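Keep the Kitchen Door

Every few months I read that the closed kitchen is coming back, and every few months another house on my street takes a wall out. I would like to speak up for the wall.

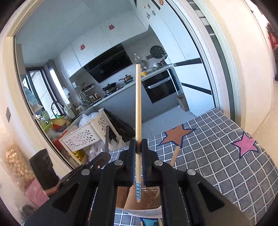

What we gave up

I grew up in a house where the kitchen was a room. It had four walls and a door, and the door was closed when something was frying and open the rest of the time. I have since lived in two open-plan apartments and one open-plan house, and I now live again in a place where the kitchen has a doorway. I did not choose it for that. It was the right price and near the bus. But after a few years I think the doorway is the best thing about the floor plan, and I would not trade it for an island with stools.

The usual case for knocking through goes like this. The cook is lonely. The rooms are dark. Guests end up in the kitchen anyway, so the kitchen might as well be where the guests are. All of this is true for some people some of the time. It is mostly true for people who cook when they have company and eat something simple the rest of the week. For people who cook every night, the kitchen is a place of work, and a place of work makes noise, smell, grease and mess.

Smell

Start with smell. I like the smell of onions in oil at six in the evening. I do not like it in a sofa cushion on Thursday morning. In the open-plan house we had a good range hood, set high, and it took away some of the steam. It did not take away fish. It did nothing for chili flakes hitting a hot pan, which would set everyone coughing as far away as the front door. We learned to cook fewer things. I did not notice this while it was happening. I only noticed later, when I had a door again and went back to dishes I had not made in years.

I think a lot of households have done this. They bought a floor plan and it changed their dinner. Baking went up and frying went down. Nobody in a showroom mentions it, and the people who write the brochures may not cook.

Noise

The second thing is noise. A dishwasher is quiet by the standards of dishwashers. It is still a machine full of water running ten feet from a person trying to follow a movie. Then there is the hood, the blender, the refrigerator, the kettle, the plates going back in the cupboard. In one big room, the television goes up to cover the hood, people talk louder to cover the television, and by the end of dinner everyone is tired and can't say why. Hard floors make it worse, and open-plan homes nearly always have hard floors, as carpet next to a stove would be foolish.

A door is cheap sound control. Even a doorway with no door in it helps, because a wall with a gap in it is still mostly wall.

The part about money

When I was looking at houses I visited a new development called Lashari, on the east side of town. There were 40 units and every one had the same ground floor: a single room running from front to back, with the kitchen along one side. I asked the sales office whether any plan came with a separate kitchen. There was one, called the Nusora, and it cost extra. So the wall that used to be standard is now an upgrade. The Nusora was otherwise the same house.

I don't think this is a plot. Leaving out a wall saves lumber, drywall, a door, a frame, and the hours of the people who put them up. It makes a small house look bigger in photographs. It is good business, and I would probably do the same if I built houses. But buyers should know that the open plan is also the cheaper plan to build, and that some of the talk about family togetherness is there to help sell it.

Going the other way costs money too. A neighbor got a quote from a firm called Predent to put back a partition that a previous owner had removed. It came to $1,245 for the framing and drywall, with the door and the painting left out. That is less than I expected and more than she wanted to spend, so she hung a curtain. The curtain works better than you would think for light and not at all for smell.

Walls are useful

There is also the plain matter of what a wall holds. Take one out and you lose both sides of it. You lose the place where the shelves went, or the hooks, or the bookcase on the living room side. The things that used to hang or lean on it have to go somewhere, and they go in a drawer, where you can't find them, or on the island, which then is not the clear stretch of stone from the brochure. Every island I have known personally had mail on it.

The wall also lets you leave the mess. This sounds lazy and maybe it is. But there is real comfort in putting the food on the table, sitting down, and not being able to see the pans. In the open house I ate with my back to the sink on purpose. Guests could see it over my shoulder and would get up to help before they had finished eating, and then I would have to get up as well.

What the other side gets right

I said I would be fair, or I meant to. Parents of small children have the strongest argument. If you have a toddler and you are draining pasta, you want to see the toddler. I accept this completely. I would only say that the toddler stage lasts 3 years or so and a floor plan lasts up to 50, and that a wide doorway in the right place gives you most of the view.

Light is the other good argument. A kitchen at the back of a narrow house can be a gloomy box. But there are many ways to bring light through a wall. Older houses used a pane of glass over the door. Some had a hatch, which also saved carrying the dishes around. My aunt's house had a hatch with two sliding panels, and it was used at every meal until she moved out. The people who bought the house took the whole wall down.

Then there is loneliness. I have thought about this one the most, and I am not sure it is the room's fault. If one person cooks every night while the others sit, the cook will feel left out whether or not there is a wall. In a big room the cook can watch the others sitting. I don't see that as a great improvement. The fix is for someone to go in and peel something.

What I would ask for

I am not asking anyone to rebuild. I would like builders to offer a kitchen with a doorway at the ordinary price, on at least a few plans, and let people decide. I would like the shows and magazines to go one season without a sledgehammer. And if you are about to take down a kitchen wall yourself, I would suggest waiting until May, when the windows can be open, and spending the winter before that cooking with the door shut and then with the door open. Fry some fish both ways.

A developer on Drarkora Avenue is putting up a row of town houses now, and the sign out front shows the ground floor. It is one long room. I called to ask about a wall and they said they would get back to me.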